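Kasun Gamage has crossed Bosstead Road at Hardale Avenue twice a day for 11 years, and he says the crossing has gotten worse since the bus stop moved.

"They put the stop on the far side and left the signal the way it was," he said. "You get eight seconds to walk. My mother needs more than that just to reach the median."

Gamage and his neighbor Levente Bakos have been asking the city for a longer walk phase and a refuge island with a proper curb. We talked at Bakos's place, two blocks from the intersection.

Bakos drives the 39 bus and sees it from the other direction. Drivers turning right off Bosstead look left for a gap and don't check the crosswalk, he said.

"I don't think they're bad drivers. The corner is cut so wide you can take it at 30," Bakos said. "Tighten the corner and they'd have to slow down."

The city's consultant, Vikisis, has drawn up two options. One adds the island and keeps both turn lanes. The other drops a turn lane and brings the curb out on the Biswas Street side. Gamage prefers the second - he thinks an island alone would leave people standing in the middle of traffic.

"I'd still take the island if it's that or nothing," he said.

Bakos wants the stop moved back as well, but neither option includes that. He plans to bring it up when the plans go out for comment in December.

"I'll ask," he said. "It's a sign and a bench. How hard can it be?"

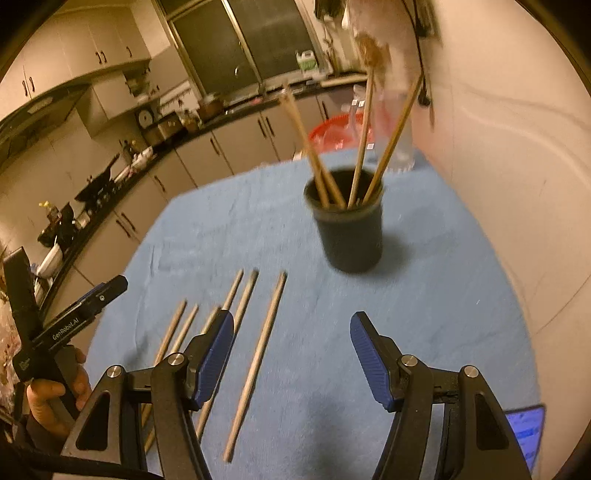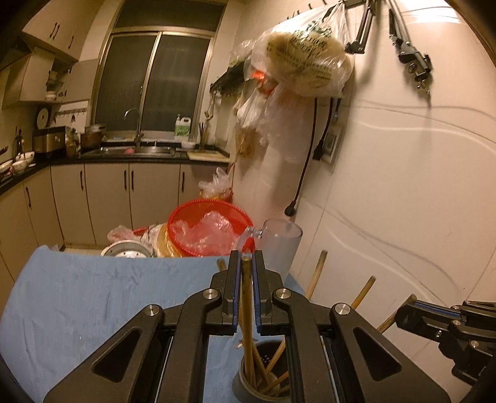

Wooden sticks in a dark holder on a light blue tablecloth, October 24, 2023.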